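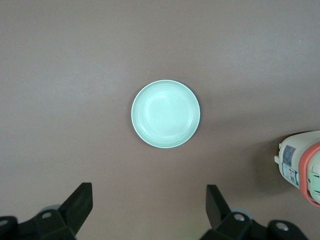 Wanell home battery update changes overnight charging

2018-05-09

3 Shares
0 Comments

Wanell has released new control software for its wall-mounted home battery, used mainly in houses with rooftop solar panels. The update changes how the unit decides when to buy power from the grid at night.

Until now the battery filled to a level set by the owner, whatever the weather. The new version reads a forecast and leaves room for the next day's solar output. On days with little expected sun it still charges to the owner's limit during the cheaper hours.

The software was tested from February in 50 homes fitted with Osix inverters. Grid purchases fell by 13 percent compared with a matched group on the old version, according to Vignesh Alva, who ran the trial. Homes with electric water heaters showed the largest drop. Two units lost their network connection and returned to the fixed schedule, as designed.

"The forecast does not need to be very good," Alva said. "It needs to tell a bright day from a dull one."

The update installs over the home network and takes the battery offline for a short restart. Owners who prefer the fixed schedule can select it in the settings menu. Batteries paired with older Lappalainen inverters must be updated by an installer, and a separate release for those systems is still being tested.

Share this 3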